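Mushi Robotics Club – Frequently Asked Questions

Last update: January 2018
44 shares | 7 comments

Every September we receive many of the same questions by e-mail, so we collected them on one page. If your question is missing, please write it in the comments under this page and we will try to add it. The page is for students who want to join, for parents of the younger ones, and for teachers who want to send a team to the Istitz competition.

What is the Mushi club?

Mushi is a student club for people who like to build and program robots. We started as an evening course with one teacher. Now the members run most of it, and the teachers help when we ask them. We have two groups. The beginners' group makes small driving robots and learns to solder, to measure and to write simple programs. The project group works with robot arms and hand-held grippers, and this year almost all its time goes into one student project, called Grorkeo.

Who can join?

Any student of the school from the age of 14, and also students of the neighboring schools if there is a free place. You do not need to be good in mathematics. You do need to come regularly, because the work is done in small teams and a team of three with one person missing is a slow team.

I have never programmed. Is it a problem?

No. In the beginners' group we start from zero. The first program makes a lamp go on and off, and it takes one evening. Most people can make a robot follow a line by the end of the autumn. If you already know programming, tell us, and you can visit the project group for one evening before you decide.

How often do you meet and for how long?

Two evenings in the week during the school year, each of two hours. Before the competition we meet more often, and this is decided by each team for itself. In the exam weeks there are no meetings. The current timetable hangs on the door of the lab, and the paper on the door is always more correct than the one on the website.

How much does it cost?

The membership is 100 for the full year and you can pay it in two parts. It includes the small parts, the solder, the batteries and the use of all tools. It does not include the travel to the competition. If the money is a difficulty, please speak with us in private. We have a small fund for this and it was never empty until now.

Do I have to buy my own robot or computer?

No robot is needed. A laptop is useful, but we have several old ones in the cabinet which work well enough for the beginners' group. Please do not buy a kit before you have spoken with us. Last year two families bought expensive kits which could not be used in the competition, and the shop did not take them back.

What is the Grorkeo project?

Grorkeo is our attempt to teach a robot arm simple table tasks by showing them to it. Programming each movement by hand is possible, and our older members have done it, but one small change on the table and the program does not work anymore. In Grorkeo a student holds a gripper in the hand and does the task, for example putting a spoon in a cup, and the recording is used later for training. The task must be repeated many times. For the spoon task we wanted 700 good repetitions. At the moment we have 298, and the rest will be made until the spring.

The work is a mix of things. Some members do the recordings, others look after the arm, and others check the files and throw away the bad ones. Checking is the least popular job, so we change the roles every two weeks. 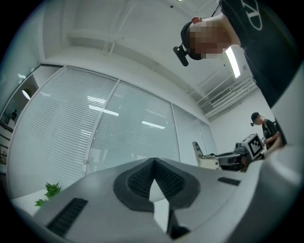
Grorkeo evening – gripper and head camera in front, robot arm with its marker farther back.

Is it boring to repeat the same movement so many times?

Sometimes yes. We are telling you this before you join and not after. A recording session is limited to 40 minutes for one person, then somebody else takes the gripper. Many members say that the first session is strange, the second is boring, and from the third they start to notice how they move their own hand. Music is allowed if the whole team agrees about the music.

Why do you put printed black-and-white squares on the equipment?

They are markers. A camera can recognize the pattern, and from its shape in the picture the program can calculate where the marker is and how it is turned. Please do not bend them, do not write on them and do not cover them with tape. If a marker is dirty or has a scratch, print a new one from the shared folder. Print it at the original size, with no "fit to page" option. We lost one full evening by this option.

How do the gripper fingers hold small things?

The pads are soft and their inner side has a texture of very small raised points, which gives more friction. We tested flat pads first and a smooth spoon turned between them almost each time. The soft pads get used up, and this is normal. When the points become flat, tell the person responsible for parts, and do not try to repair the pad with glue.

Is it safe?

The robot arm is slow and its force is limited by the software, but it is still a machine. These are the rules:

Only members who passed the safety talk may switch on the arm.
One person always stands near the stop button and has no other job.
Long hair is tied, and wide sleeves are rolled up.
No hands inside the taped area when the arm is on.
Cables go behind the table or up, never over the floor where people walk.
No food at the tables. Drinks with a closed cap are okay on the shelf.

The hand-held gripper has no motor, so a beginner may use it on the first day. With the head camera please be careful. It should sit firmly but it should not press. If you get a headache, take it off and say it to the team.

Will my child be recorded?

The cameras are there to record the hands and the table, but other people in the room can also come into the picture. For this reason we ask for a signed form from each member, and for members under 18 also from a parent. Faces are blurred before any picture or recording goes out of the club. If you do not sign the form, your child can still be a member and will work in the group which does no recording.

What is the Istitz competition?

Istitz is a yearly meeting of school robotics teams from our region. There are two categories. In the first, small robots must drive through a course and bring objects to the correct place. In the second, a robot arm must do table tasks, and one of the tasks stays secret until the morning of the competition. We go with teams in both categories. Last year our driving team came in fifth, and the arm team had a problem with a broken cable and finished only two of the four tasks. The cable is now on the list of spare parts.

How are the teams for the competition chosen?

Each member who comes regularly can be in a team. There is no test. If there are more people than places, the members who have not been at Istitz before go first. The others can come as helpers – this is also good experience, and the helpers see much more of the other teams than the drivers do.

Can a teacher bring a team from another school to practice with you?

Yes, please write to us at least two weeks before. We have space for one guest team in an evening. Bring your own batteries and your own extension cord, because we never have enough sockets. The practice course for the first category is available to guests, but we cannot lend the robot arm.

What is Pronix? I see this name in your files.

Pronix is the program which our members wrote for sorting the recordings. It shows the beginning and the end of each repetition, and you press one key for good and another key for bad. The first version was written in one weekend and it looks like it. It can lose your last decision if you close the window too fast, so save first. New members with an interest in programming are very welcome to improve it. The list of known errors is in the same folder.

Can I take the equipment home?

Laptops and small kits from the beginners' group yes, for up to one week, if you write your name in the notebook. The arm, the hand-held grippers and the cameras stay in the lab.

Can I receive a certificate or school credit?

You receive a certificate if you were present at most of the meetings. For school credit you must write a report of around five pages about your own part of the work, and the deadline is the same as for the other elective courses. Reports from earlier years can be read in the lab. Please do not copy the long introduction about the history of robots. We have read it many times.

Can I join in the middle of the year?

In the beginners' group it is possible until the winter break and difficult after it. In the project group it is possible at any time – the recording work is easy to learn, and more hands are really needed this spring.

How do I sign up?

Come to one meeting first, without any obligation. If you like it, take the paper form from the box next to the door, fill it in, and give it back together with the recording form. We answer within one week. For the visit you do not need to write to us before, just knock loudly, as the room can be noisy.

7 comments | 44 shares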